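Resources > Bin Picking > Gripper Trials > FAQ

Gripper Trials: Frequently Asked Questions 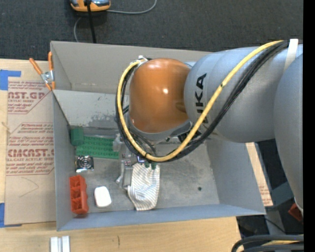 How long does a gripper comparison take?

Plan on 11 working days for three grippers. Mounting and calibration take one day per gripper, the pick runs take two days per gripper, and the last two days go to checking the logs and writing the report. If you want a fourth gripper added, add three days.

Who runs the trials?

The bin picking lab at Dustum. Lambros Stamatopoulos sets the schedule and signs the reports. Customers are welcome to sit in on any session, but please arrange it ahead of time so that we can get you a badge and go over the cell rules.

Which grippers are in the current comparison?

Three: the Sineck two-finger parallel gripper with soft fingertips, the Spanos parallel gripper with bare metal jaws, and the Spanos single-cup suction tool. All three go on the same arm, with the same controller and the same pick planner. Only the tool and its mounting plate change between runs.

What goes in the bin?

A mixed set of small things with different shapes, sizes and surfaces. The set includes fabric, a plate with raised studs, a block with soft edges and a plastic part with hollow compartments. We do not use sets made up of one part only unless a customer asks for it. A gripper that does well on identical parts can do poorly on a mixed bin, and most of the people who write to us have mixed bins.

Why is there fabric in the set?

Fabric is where the tools differ most. A suction cup leaks through the weave and usually drops the piece during the lift. Metal jaws will pinch it if there is a fold to grab. Soft fingertips can gather a fold, but they sometimes pick up a corner and let the rest drag along the floor. We log a dragged piece as a partial pick.

How many picks are in a run?

Each run is 200 attempts. The first round of the current comparison, finished in August, came to 2874 logged attempts over all tools, including repeats after recalibration. Repeats are kept in the log and marked, and they are left out of the success rate.

What counts as a successful pick?

The object has to leave the bin, clear the rim without touching it, and be released at the drop point. If the tool lifts two objects at once, the attempt is logged as a double and is not a success, even when both arrive at the drop point.

Does the bin itself affect the results?

Yes, more than we expected when we started. Tall walls limit how far the wrist can tilt, and objects lying close to a wall are the hardest to reach with any two-finger tool. We record the starting position of every object as "wall," "corner" or "open floor" and report the three groups separately. A long suction tool has an advantage in the corners. On open floor the difference between the tools is much smaller.

We use the same bin for the whole comparison. Wear on the floor and walls changes how easily flat objects slide, so swapping in a new bin partway through would mean starting over.

How do you deal with the cables?

Cables are routed along the outside of the arm with straps and left with enough slack for the wrist to turn. Too little slack pulls on the connector at the end of a turn. Too much lets the loop hang low enough to hit the rim or drag across objects. After each tool change we move the wrist through its full range at low speed before any picks are made. Please do the same if you repeat our tests on your own cell.

A hanging loop can also hide the fingertips from the camera. If your planner relies on seeing the fingers during the approach, check this first.

Which camera do you use?

A fixed camera for the main record, with a view of the bin and the end of the arm. We tried a Kistance wrist camera in the first round. It gave a better close view of the target but lost sight of it in the last part of the approach, and it added one more cable to manage. The current round uses fixed views only. A separate comparison of wrist cameras is planned.

Can I send my own parts?

Yes. Send at least three of each part, packed so they do not rub against each other. Parts must fit in the bin with room to spare, and must not be sharp, greasy or heavier than the rated load of the lightest gripper in the comparison. We return parts at the end of the trial if you include a label.

Can I send my own gripper?

Yes, if you can supply a mounting drawing, the control documents and a spare set of fingertips or cups. We need the spare set because worn tips are replaced between runs.

Do I get the raw logs?

You get the full attempt log as a spreadsheet, the video for your own parts, and the written report. Logs for other customers' parts are not shared.

Will the results match what I see on my own line?

The order of the grippers usually holds. The success rates may not. Lighting, bin depth and arm speed all move the numbers, so treat our rates as a way to choose between tools and run your own test before you buy in quantity.

Last updated Sunday, November 2, 2025

Print this page
E-mail this page

Related items
Preparing Parts for a Bin Picking Trial
Soft Fingertips: Care and Replacement
Reading the Attempt Log
Cable Routing for Wrist-Mounted Tools
First Round Results: Sineck and Spanos Grippers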